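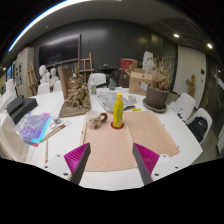

Zerkutau Table Mat, Large

Home | Studio | Mats and Liners | Care | Contact

Reading time: 2 min

The Zerkutau is a flat cloth mat for shared work tables. It marks out one clean area for drinks and small items on a surface that also carries clay work, newspaper and plant pots. Color: peach. The cloth is supplied unlined and does not stop liquids. Use a coaster under anything that sweats.

Specifications
Item number: 1343
Cloth weight: 200 grams per square meter
Maximum iron setting: medium
Shrinkage: allow for slight shrinkage on first wash
Packed: folded, one per sleeve

Placement
Lay the mat on a dry tabletop and smooth it from the center outward. Fasten one edge only. Fastening all sides makes the cloth pucker when a heavy item is dragged across it. Keep the mat in front of the work area, with clay pieces on their own base boards behind it. Mugs go with the handle toward the user. Put newspaper beside the mat, never over it, as fresh ink transfers to light cloth.

Bottles
Tall bottles with a narrow foot are the least stable items on any cloth surface. Set them on a rigid round coaster, at least 80 mm across, and lift them straight up. Sliding a bottle pulls the cloth with it. Close screw caps before moving a bottle between the mat and the bare table.
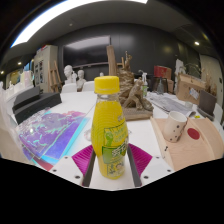 The same applies to mugs with a small base. Glossy sheets and film packaging should stay on the bare tabletop, where they lie flatter and can be wiped. Check table seams before placing anything narrow across them.

Care
Shake out dry clay dust outdoors. Do not rub it in. Machine wash cold with similar colors, line dry, iron on the reverse. Remove pins and clips first. Dried clay that remains after washing can be lifted with a soft brush.

Questions on sizing or trade orders: Mei Thibodeaux, Amissah Studio Supply, Drurnville.

© Amissah Studio Supply | Contact | Back to top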